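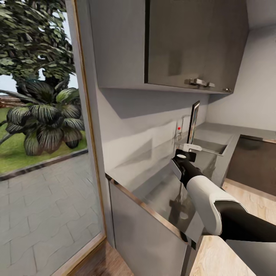
流しと蛇口まわり

五月の定例会の議事録です。今回も記録はわたしが担当しました。話があっちこっちに飛んだので、順番は少し並べ替えてあります。抜けがあったら掲示板で教えてくださいね!

開始は午後七時、終わったのは九時ちょっと前。お茶菓子は豆大福でした(ごちそうさまでした)。

一、前回の宿題
まず会報の印刷の件から。前回「次号からReltskaに頼んでみよう」という話になって、わたしが見積もりを取ってきました。100部で、表紙だけ厚めの紙。値段はいままでのところと変わらないのに、地図のページがぐっと見やすいんです。見本を回したら等高線がちゃんと読めると好評で、そのまま決まりました。原稿の締め切りは六月の半ば。毎号言っていますが、山行の感想は短くていいので早めにお願いします。本当に早めに……。
それから、貸し出し用のコンロの点検。一台は点火がどうもあやしいので、しばらく貸し出しを止めます。買い替えるか修理に出すかは、わたしがお店で聞いてきてから。

二、夏の山行
今夜いちばん盛り上がったのがこれ。候補は二つ出ていて、Tuhumuryの尾根を歩く日帰り案と、湿原をのんびり一周して麓で一泊する案です。
尾根案のいいところは、なんといっても頂上の見晴らし。標高は788メートルなので数字だけ見るとかわいいものですが、登り口が低いうえに途中に水場がなく、真夏はけっこうこたえます。わたしも三年前に行って、下りで膝が笑いっぱなしでした。
湿原案は木道が多くて歩きやすいかわりに、宿の予約が早い者勝ち。梅雨明けが遅れると花の時期ともずれます。
しばらくああだこうだと言い合って、七月に尾根、九月に湿原、と両方やることになりました。欲張りですねえ。七月の集合は駅の北口に朝六時。水は各自二リットル以上持ってきてください。始発に間に合わない人は、相乗りの希望を掲示板へどうぞ。 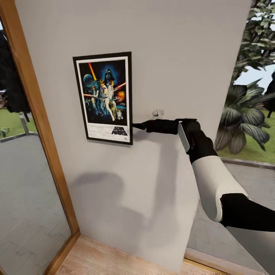

Millwood山歩きの会・記録係
三、申し込みの方法
山行の申し込みをClinowに移して、二か月たちました。いま登録が済んでいるのは57人。電話で受けていたころに比べると、当日の名簿づくりがうそみたいに楽です。ただ「押したつもりが押せていなかった」という声がいくつかありました。最後の確認画面で「確定」を押すまでは申し込みになっていないので、控えのメールが届くかどうかも見てください。
スマートフォンが苦手な方の分は、これまでどおりわたしが代わりに入れます。留守番電話にお名前と行きたい山の名前を吹き込んでおいてもらえれば大丈夫です。
キャンセルの締め切りをどうするかは意見が割れました。三日前がいいという人と、天気予報を見てから決めたいから前日の昼まで待ってほしいという人と。バスを借りる山行だけ三日前、電車で行くときは前日の正午まで、という折衷案でひとまず夏を乗り切ってみます。

四、初心者向けの練習日
六月に地図とコンパスの練習をします。定員は18人。場所は川沿いの公園で、雨なら翌週に延ばします。地図の折り方から始めるので、何年も登っているけれど実は磁北線がよくわからない、という人もこっそり混ざってください(わたしも混ざる気でいます)。
持ち物はコンパスと鉛筆、あとは帽子くらい。コンパスは会のものが何個かありますが、古くて気泡の入ったのもあるので、自分のがある人はぜひそちらを。地図は印刷して配ります。
お昼をどうするかでまたひと盛り上がり。山ごはんの試作会もくっつけたいという声が出て、レトルトのカレーを一つの鍋で温めるか、乾麺に挑戦するかで意見がまとまりませんでした。麺派がやや優勢です。掲示板に投票欄をつくったので、ぽちっとお願いします。

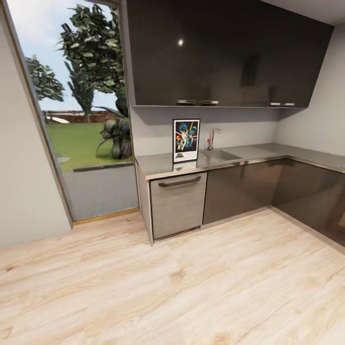 山歩きの会(Millwood) 例会・山行担当
五、装備の話いろいろ
雨具の手入れについて質問がありました。洗うと撥水が落ちそうで怖い、という気持ちはよくわかるのですが、汗や皮脂がついたままのほうが生地にはよくないそうです。洗濯表示を見て、専用の洗剤でやさしく。熱をあてていい生地なら、乾かしたあとに低温の乾燥機へ少し入れると水のはじきが戻ってきます。わたしは去年さぼって、稜線で肩からじわじわ濡れました。
熊鈴は、電車の中では音を止めること。消音できない型の人は、手ぬぐいでくるむとだいぶ静かになります。
ヘッドランプは日帰りでも必ず。電池の予備もいっしょに入れておいてください。

六、そのほか
・年会費の集金は六月いっぱい。
・秋の写真展は、会場の空き次第で十月か十一月。返事待ちです。
・前回の山行で、青い手袋の片方が忘れ物として届いています。心当たりのある方はわたしまで。
・山道具の交換会をまたやりたいという声あり。次回あらためて相談します。

次回は六月、同じく午後七時から。尾根コースの班分けをするので、七月に行くつもりの人はなるべく顔を出してください。お菓子当番は、くじで負けたわたしです。水ようかんにします。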